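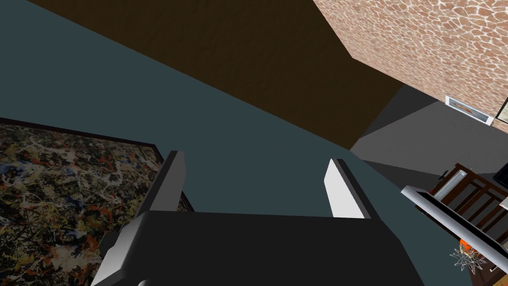
OK, gripper maintenance thread, people asked for it. I look after one simulated arm at Trorkar and I spend way more time on its two fingers than on everything else put together. Yes, even a sim arm needs upkeep!

First thing I do is load the room, open the fingers all the way and park the wrist camera on that view. I want a wide gap and nothing in it. If the fingers come up half closed, the joint limits got overwritten again and I go yell at the config file (my own config file, usually).

Then the lean. Left finger tips a bit to the right, right finger tips a bit to the left. They should mirror each other. I once let a bad mount angle slide for a whole week and every grasp in the logs was garbage. Viera Krajčí spotted it in, like, a minute.

The right finger has a pale inner face with a black rim and I love it. So easy to find the edge. The left one is dark gray with only a thin light edge on the inside, so I zoom in on that one. Vendula wants them to match. Vendula and I are still discussing this.

Next I roll the wrist so the whole room goes diagonal. Please do this! Level poses hide everything. My camera mount was off by a hair for ages and I only caught it once I started checking tilted.

Numbers, for those who asked: I run 300 open/close cycles after any change to the fingers. Last time I got 17 bad closes, all from one stale friction value I'd copied over from the Driscombe setup. Fixed it, ran 300 more, clean. Very good mood, bought myself a pastry.

Someone asked about the decor. I like a busy room for this. Splatter painting, giraffe-looking wall, little orange ball, spiky white wire star. Thin shiny stuff like that star is great for checking the render settings, it goes to mush fast if the sampling is too low.

Collision shapes: keep them simple. Mine was 242 faces per finger and the solver hated it. I swapped in plain boxes and the jitter went away. Kamil says the tips need more detail for small parts and he's probably right, but that's a September problem.

Last thing, save the pose! Name it something you'll recognize. I have one called "final" and one called "final real" and I could not tell you which is which.

Finger pad friction next, if Bohumila sends me her table. Bug her, not me :)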